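Trester Midis teleoperation kit, two-hand version
Reviewed by Annelies Verbeke, 10 February 2019

The Midis is a pair of sensing gloves, two wrist trackers, a foot pedal and a recording program called Kada. You wear the gloves, the robot's hands follow yours, and the program stores what both sides did so the run can be used for training later. We bought the kit with our own budget and have used it since the fall on a two-armed robot with five-finger hands. The arms and hands are not part of the kit.

Setup

Installation took one long afternoon. The trackers want a clear line to the base unit, and ours lost the left wrist until Henk Boersma moved the base unit to a shelf above head height. Glove calibration is a sequence of 25 poses and has to be repeated for every wearer. The thumb poses are the weak part. If the thumb is not held flat against the palm in pose six, every later grip closes short, and the program accepts the bad calibration without a warning. Mbali Molefe now checks each one by pinching a pencil before recording starts.

The gloves come in two sizes. The smaller one fits most of us. The larger one is loose at the little finger for everyone who has tried it.

In use

Most of our recording is drink service: put a glass under a dispenser, work the tap, let go in time, move the glass away. It makes a good test of a teleoperation kit, as the two hands do different jobs and a small error in height matters. The tap handle is a small target, the spout is short, and the operator gets no feel for how hard a finger is pressing.

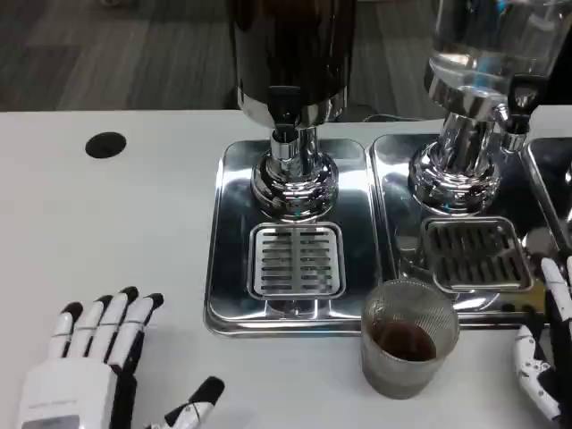 Wrist tracking is the best part of the kit. Slow moves are followed closely and there is no visible jitter when the operator holds still. Fast moves lag, and a new operator will overshoot the first few times. Dumisani Mofokeng had the timing after one session. I needed three.

Finger tracking is good for the index and middle fingers and fair for the other two. The thumb drifts. After half an hour of work the robot's thumb sits visibly farther out than the operator's, and the glove has to be zeroed with the pedal. Zeroing is quick, but it puts a jump in the recording that has to be trimmed out afterward.

Polished metal and clear tanks are hard to judge through the head camera. Depth near a shiny tray is mostly guesswork on a flat monitor. The optional headset helps, though two of our operators could not wear it for longer than a short block. Kada lets you add a second camera view in a corner window, and a side view at table height did more for our success rate than the headset did.

Recording software

We have 1,768 runs on disk. After trimming and review, 1,524 were kept. Most of the rejects were thumb drift or an operator letting go of the pedal early, which pauses the robot but leaves the recorder going. That should have been one function from the start. The March update is supposed to link them.

File handling is plain and dependable. Each run is one folder with video, joint positions and a text log. Labels can be typed in after the run or picked from a list. The list holds 200 entries and cannot be sorted, so put the common ones in first. Export to the Bošković format works, but drops the pedal signal. Hendrik Maluleke wrote a short script to put it back.

Playback is the feature I use most. You can run a recording on the robot at half speed with the glass empty and see where the grip went wrong - much faster than reading plots.

Wear and support

One glove cable failed at the connector. Trester replaced it in nine days and did not ask for the old one. The palm fabric is starting to pill. The pedal slides on a smooth floor and needs a mat.

Verdict

Wrist tracking: very good
Finger tracking: good, thumb poor
Software: good, some rough edges
Comfort: fair
Support: good

I would buy it again for two-handed table work at moderate speed. For work that depends on the thumb - small caps, keys, anything threaded - wait for the revised glove or try to get a loan unit first. Order a spare left cable with the kit.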